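Fokura co-op campaign: worth it with two, or do you need the full four?

Forum > Co-op talk > PC

marrowfat_pete
Evening all. My brother and I have finally finished everything in our co-op backlog (well, everything we both own) and we're eyeing up Fokura while it's in the sale. The store page says "1-4 players online" and then goes very quiet about whether it scales. Has anyone played the whole campaign as a pair? We're decent but not brilliant. We got through Stidico on normal with a lot of swearing.

Also, does progress save for both of us, or only for whoever hosts? That one's a dealbreaker, I'm not replaying ten missions because he's changed his PC again.

tinbath
Yes, it scales, sort of. Enemy numbers drop with two of you but the bosses keep the same health, so the fights just go on longer. My partner and I did the foundry boss in 45 minutes. It was one phase too many and we were both fed up by the end, but we did it!

Progress saves for both. Your gear and level carry over wherever you go, and mission unlocks count for everyone who was there at the end.

quarterturn
Have to disagree with tinbath on the scaling. It's barely there. The patrols are thinner in the first three missions and after that I couldn't tell any difference between two and four. If you struggled with Stidico on normal you will have a rotten time in the back half of this with only two.

tinbath
We didn't have a rotten time and we're both rubbish. What class were you playing?

quarterturn
Two Wardens.

tinbath
Well there you go then. Two Wardens have no healing and no way of getting rid of shields. One of you needs to be a Tinker, the drone alone is worth a third player.

quarterturn
A game that says it's for 1-4 shouldn't need one of the two to be a particular class. That's my whole complaint.

ossie_b
I'm with quarterturn on the principle and tinbath on the practice, if that helps (it doesn't). I have 756 hours in this, mostly as a pair, and the devs did a big balance pass in July that took a chunk off the shield enemies. A lot of what people say about the late missions is from before that. I kept a sort of diary of our second run on my blog and I'll paste the bit about the Plilport mission, as that's the one everybody gets stuck on. Sorry for the length.

Second run, part six. We'd put this one off for a week because the first time round it nearly finished us. You start on the roof of the ferry terminal with no ammo crates, and the game wants you to split up straight away, one to the crane and one down to the cargo deck. We used to stick together and get swamped. This time we did as we were told. 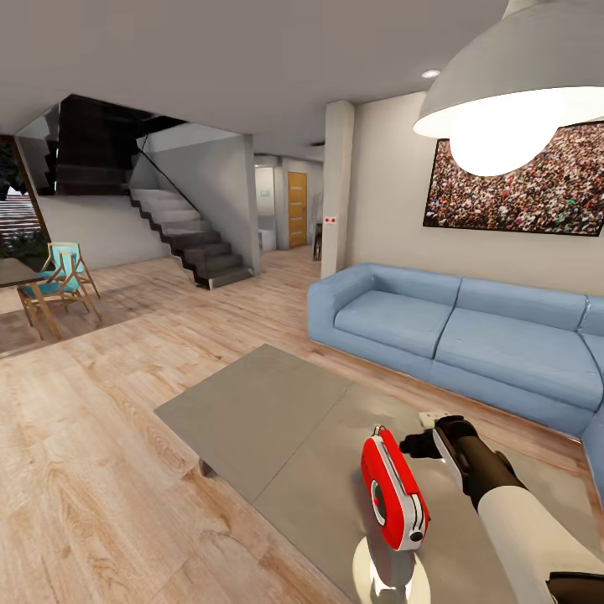
July

Crane first. Whoever goes up needs the long rifle and nothing else that matters, because you're only there to cover the deck. I took the Tinker down below and parked the drone by the second set of doors, then left it alone. The shield lads come through in pairs and the drone strips them before they're properly out. After the patch it takes two zaps instead of four, and you really feel it.

The alarm is the bit that catches people. You have 95 seconds from the moment it goes off to get both keys to the harbour office, and the crane player has to leave before it sounds or they'll never make it. We called it on the third wave. Got there with enough time left for an argument about who was holding which key. Then the door cutscene, then bed.

That's the end of the paste. We hadn't changed our gear much from the first run, it was nearly all the patch and the drone.

marrowfat_pete
That's really useful, thank you ossie. Is there any way to practise the alarm bit without doing the whole mission again? Checkpoints?

ossie_b
There's one checkpoint, right before the third wave. If you quit to the menu after that you lose it though, so don't stop for tea unless the game stays open.

lowtide_lou
Can I put in a word for the mod? There's one called Bansal that fixes the boss health for two players and adds a proper checkpoint in the harbour. Both of you need the same version installed or it drops you at the loading screen, which took us an entire evening to work out. It has over 2,000 subscribers now so it's not some obscure thing.

quarterturn
Or the developers could fix it themselves.

lowtide_lou
They could, but I wanted to play it this year.

tinbath
Does Bansal switch off achievements? I was told it did.

lowtide_lou
It did when I first got it. The current one doesn't, at least not for me. My other half got the no-alarm one with it running. I'd have a look at the mod page before you trust me on that.

quarterturn
To be fair to the game (I know, I know) the shooting is lovely and the music is great. I'd still buy it at the sale price. I'd just say find a third person if you can.

marrowfat_pete
Right, we've bought it! Brother is a Tinker whether he likes it or not. We'll go without the mod to begin with and see how far we get. He's downloading now and says it'll be done by 9pm, so knowing his internet we'll be starting tomorrow.

ossie_b
Turn off the camera shake before you do anything else. It's under Accessibility, for some reason, and it's on full by default.

tinbath
And skip the second tutorial, it's the same as the first one but in the rain.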